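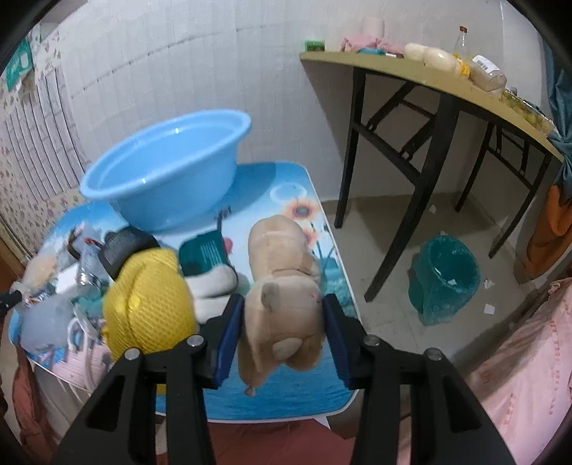
I came home from the Bergeron open day with a tote bag, a sore back and two pages of notes on how to put things away, and I've been rearranging cupboards ever since. So this month's tips page is a bit different! If you only come here for stain removal, skip down, there's one near the end.

First the background. Bergeron is a workshop out past the old rail yard where they try out grippers on ordinary household stuff – plush toys, bottles, bread, basins, the kind of clutter you and I push around all day. They let the public in twice a year, and I'd missed the January one with a cold. I went expecting shiny factory arms. What I got was people with a two-fingered gripper held in the hand, picking up soft toys and talking the whole time about where to grab them. I stayed 88 minutes, and I know that because of the parking ticket.

Here are my notes, tidied up a little.

Picking up soft things. A plush toy gets held by the middle of the body with even pressure on both sides. Ears and arms are out. I tried it at home with my daughter's whole collection and it really does keep the seams happier, especially on the older ones where the stuffing has already started to wander. If you squeeze and the toy bulges above and below your fingers, you've got enough grip. Stop there!

Rubbery pads on everything. The gripper fingers have rubbery pads on the inside, and the woman doing the demo told us the pads matter more than the squeeze. I went straight out and got a roll of Brikel grip liner and cut pieces for jar lids, for the inside of my kitchen tongs (glue dots hold it fine, but peel it off before the tongs go anywhere near heat) and for the back of the cutting board. The tongs are the winner. No more eggs shooting across the counter when I'm peeling them cold.

Clear a landing spot first. Every time somebody at the demo lifted a thing, they already knew where it was going. I never do this. I pick up a stack of towels and then stand in the hall looking for a place to set it down, and it ends up on the stairs. Now I put the basin or the basket out first and then start picking up. It shaved my evening toy roundup down to a song and a half.

Tilt the basin. If you're filling a wide basin with toys or socks, prop the back edge on a rolled towel so the opening faces you. You can drop things in without leaning over, and small kids can see what they're aiming at. Only for dry things, obviously. My back says thank you.

Crowded tables. I asked what was hardest for the robots they train, and the answer was things standing too close together. Same for people, if you think about it. The bottle I knock over is always the one I had to reach past. I've gone through the bathroom shelf and left two finger widths between everything, and whatever didn't fit went into a shoebox under the sink. I haven't missed any of it so far.

Slippery tablecloths. A vinyl cloth slides when you drag something across it, so lift, don't drag. At home I put a few Cladance clips on the table edge and that helps too. For the smudges that come off crayons and lipstick, a dab of plain dish soap on a damp cloth, left on for five minutes, then wiped toward the middle so you're not pushing it over the edge.

And the stain one, for plush. For a small pink smudge on a beige or white toy, mix a teaspoon of dish soap into a cup of cool water, whip it up and use only the foam. Dab, wait, dab with a clean wet cloth, and dry it in front of a fan. Please test the back first. I took the color off a rabbit's ear once and I still hear about it.

There was a talk at the end with a lot of numbers. The one I wrote down was 1,296, the pickups they'd logged on soft toys alone, and they seemed very pleased with it. I was mostly thinking about the coffee by then, which was good, and the cookies, which were gone.

If you want to go, sign up early – tours take 45 people and the form fills fast. Parking is on the Jarkham side, and you'll want flat shoes. Next month I'm doing freezer labels, so send me whatever you use that doesn't fall off.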